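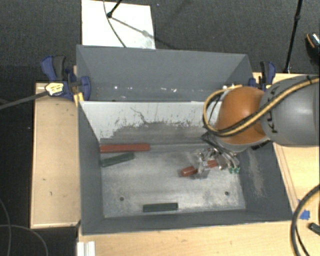
Figure 3. Bin-picking cell, Arnik gripper fitted. Photo: Setetti Robotics Group / CC BY 4.0

Home | Articles | Methods | Data | Cite this paper

Shares 119 Comments 3

4. Comparing the two grippers

I'll admit I went into this part of the study expecting the Lunel to walk away with it. It's the newer of our two grippers, it closes faster, and I'd already written half a paragraph about how good it was (since deleted!). So we set up a fair fight: same arm, same bin, same coloured bars, same Steyn controller, and only the gripper swapped between blocks. Figure 3 has the Arnik over a short red-orange bar, with two dark green ones and one longer red one on the bin floor around it.

Each gripper got 693 attempts. A pick counted if the bar left the floor, stayed in the fingers through the lift and was let go on the far side of the bin. I was pretty strict about the middle bit. If a bar swung down and touched the floor again on the way across, I called it a miss, even when the gripper hung on to it.

The Lunel was lovely in open space. Put a bar out in the middle and it hardly ever fumbled, whatever angle the bar was lying at. Its trouble was the walls. The body is wide, the sides of the bin slope, and when a bar ended up along the base of the back panel the planner often couldn't find an approach it liked, so the arm would hover, back off and time out. We count a timeout as a miss. I did wonder whether that was a bit harsh on the hardware, but from the bin's point of view the bar is still sitting there.

The Arnik, with its exposed linkages and little green fingertip pads, could get down beside the wall far more often. It was slower to close, and it had a habit of nudging short bars sideways before it got hold of them. I also had to retune the closing force in April after we changed the pads, and every attempt from before that change has been left out of the totals.

One thing I'd do differently is the clamping. We hold the bin to the table with bar clamps, and in early pilot runs I'd only snugged them up by hand. The bin crept a little under repeated contact and our calibration drifted with it, which cost me about 2000 pilot attempts I couldn't use. Now I check both clamps at the start of every block and re-run the calibration whenever either one has moved.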